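Cleaning a clear dome cover without wrecking it

Updated 15th January

Plenty of household gear has a round see-through cover set into a molded plastic body, and there are plenty of products that claim to make one look new. I have tried several and I'm not convinced by most of them. The method below costs next to nothing.

What you need: a bowl of lukewarm water, one drop of dish soap, two clean microfiber cloths, a soft paintbrush, and a Phillips screwdriver that fits properly. Skip paper towels. The package may say "soft," but it doesn't say what it's soft on.

Step 1. Switch the thing off, unplug it and leave it alone for ten minutes.

Step 2. Brush the loose dust off the dome, then go along the rim, where grit collects. Most scratches I've put on clear covers came from wiping first and brushing later.

Step 3. Wring out the first cloth until it no longer drips, and wipe in straight lines. The advice to use circles gets repeated everywhere, and I have yet to see a reason for it. Dry with the second cloth.

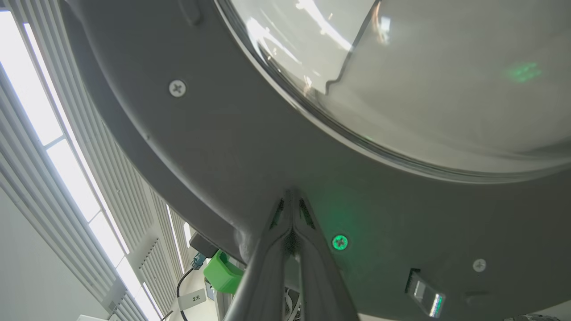
Screws come next, and only if the dirt is on the inside. Plenty of guides tell you to open everything up as a matter of routine, which sounds like a good way to lose a screw. Look at the underside first. On a gray housing like this one there are three Phillips heads showing, spread out across the plastic, and I wouldn't assume that those are all that's holding it together. If the cover won't move once the visible ones are out, stop pulling and find the manual. Lay the screws out in the order they came out, as they may differ in length.

Step 4. When you put it back together, turn each screw backward until it drops into its old thread, then tighten by hand. No power driver, whatever the box says about the clutch.

About polishes. Remari calls its cream "scratch erasing." Mine filled one hairline mark until December, and then the mark was back. Avska spray left a haze I had to wash off with soap and water, so I could have begun there. The Torres kit comes with a 1,000 grit pad, and I'd keep that well away from anything you want to see through. Cando cloths are fine, but so are the cheap ones.

Step 5. Check the dome from a low angle with a window behind you. Reflections will hide smears if you only look at it straight on, so move your head and look again.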